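Hand-Held Grippers: Care and Repair – Frequently Asked Questions

Last updated 21 Aug 2023

This page collects the questions we receive most about looking after the hand-held grippers at our bench cell. It is meant for people who use the tools every day and for people who open them. If you only want to know how to start a recording, please read the operator sheet instead.

Which tools does this page cover?

The Pameo hand-held gripper, all units at the bench cell. The older Skuna units have a different finger mount and a different screw, so please do not use the torque values or the pad sizes from here for them. The cleaning advice is the same for both.

How often must I check the finger pads?

Look at them at the beginning of each shift, before you turn the tool on. It takes less than a minute. Open the fingers fully, hold the tool under the bench light and look at both inner faces and at all four corners of each pad. Then close the fingers slowly and see if the pads meet flat along the whole length. If there is light between them at one end, one pad is thicker than the other or the finger is a little turned in its mount.

What wear is normal?

The pads are made in layers, and the corners always go first. A bit of roughness on the edge is fine and you can continue to work. When the layers begin to separate and you can lift a corner with your fingernail, the pad is finished. A loose corner will catch on thin things like bags and labels, and the grip force will not be the same at every closing. Scratches on the outside of the finger have no influence, you can leave them.

Can I glue the loose corner back?

Please don't. We tried it in February with three kinds of glue. The corner holds for a day or two, but the glue makes a hard place in the pad, and small objects turn around this place when you grip them. Also it is very unpleasant to remove later.

How do I change the pads?

Turn the tool off and take out the battery. Clamp the body in the soft vise, never the fingers. Loosen the finger screw and pull the finger forward out of its mount. Lift the old pad from one corner with the plastic scraper and pull it away slowly. The rest of the adhesive comes off with alcohol and a cloth. Wait until the face is dry, then put the new pad against the lower edge first and roll it upward with your thumb. Press for one minute. After that leave the finger alone for 13 hours, so the best moment for this job is the end of the day.

Always change both pads of a tool together, also when only one looks bad. A new pad is thicker than an old one and the fingers will not close in the center anymore.
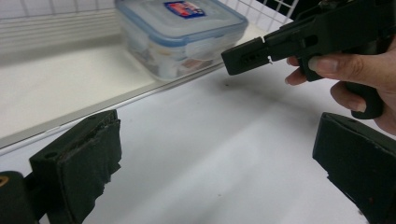 When the finger goes back in, push it until it stops and tighten the screw by hand first. Then use the small torque driver from the Chevalier kit, set to the green line. If you tighten more than this, the mount can crack, and a cracked mount means the tool goes out of service until we have a new one from the supplier.

Do I have to calibrate after a pad change?

Yes, every time. Run the open and close routine with nothing between the fingers, then with the 19 mm block. The width on the screen should match the block. If it is wrong, run the routine once more before you look for another reason – very often the new pads only need to settle a little. If the value is still wrong after the second run, check that the finger is really pushed to the stop.

What can I use for cleaning?

For the body and the handle, a cloth with a small amount of water and soap. For the pads, only a dry brush or a cloth with alcohol. No oil, no silicone spray, and no acetone on any part. Please clean the bench surface too. Small grains from the table collect on the pads and work like sandpaper.

The fingers move stiffly. Is it the motor?

Usually not. Take off the battery, open the fingers by hand and feel where it becomes heavy. If it is heavy everywhere, the rail is dirty. Brush it out and put one drop of the Zurketti rail grease on each side, then move the fingers from one end to the other several times. If it is heavy at one point only, the rail probably has a dent and the tool should come to us.

How long do the parts last?

A set of pads gives us about 1,000 closings with mixed household objects, and less with rough cardboard. The rail and the trigger spring last much longer and we change them only when there is a problem. The closings counter is in the service menu, page two. Please reset it when you put in new pads, otherwise the next person can't know the age.

Where are the spare parts?

In the gray drawers beside the soft vise. Pads are in drawer 39, finger screws in the one under it. Write in the parts book what you took. If you open the last packet of pads, write this too, and make a circle around it. Delivery is slow and we order only from the book.

Who repairs a broken handle or trigger?

Only the workshop. Put a red tag on the tool with a short note about what happened, and leave it on the repair shelf without its battery. You will normally get it back in the same week.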